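Tritent 卓上作業シミュレーションパック 使用レビュー
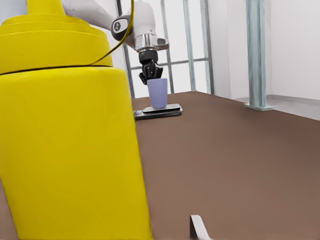
カップとトレイの作業。手前は黄色のスクイーズボトル(シミュレーション画面)

Irkemthorpeが販売している、ロボットアーム用のシミュレーション教材です。アーム、2本指のグリッパー、作業台、小物のモデルがひとまとめになっていて、実機を買う前に動作プログラムを試せます。社内研修の下準備用に購入し、半月ほど使いました。

収録シーンは326。台所まわりの小物を扱うものが中心で、難易度は4段階に分かれています。導入は説明書どおりで、初回の読み込みだけ少し待たされました。

見た目はすっきりしています。カップやトレイは単色で模様がなく、背景も白い壁と金属の支柱程度です。写実性を求める人には物足りないと思いますが、物の輪郭が見やすく、動作確認の用途では困りませんでした。照明は初期設定だと全体に均一で、影が薄めです。影の出方まで検証したい場合は自分で設定を変えてください。

視点は自由に動かせます。低い位置に置くと手前のボトルが大きく入り、奥のトレイの端が隠れます。物が重なって見えにくい条件を試すのに、この配置はよく使いました。

つかむ動作の設定は、高さと指の開き幅を数値で入れる方式です。カップの縁に指が触れる位置の調整に最初は手間取りました。数値を変えるたびに再生し直す必要があり、ここは改善してほしいところです。同じ条件で600回まで連続実行でき、結果は表形式で書き出せます。

説明書は日本語版がありますが、物体の追加方法を扱う章だけ英語のままです。問い合わせには2日で返信がありました。

以前使っていたWenenの教材と比べると、小物の種類はTritentのほうが多く、画面の操作はWenenのほうがわかりやすいです。Asante形式のアームデータも読み込めますが、関節の名前は手作業で直しました。

良い点:シーン数が多い。視点の自由度が高い。結果の書き出しが簡単。
気になる点:再生のやり直しが面倒。説明書の一部が未翻訳。

評価:5点満点中4点
5月8日 記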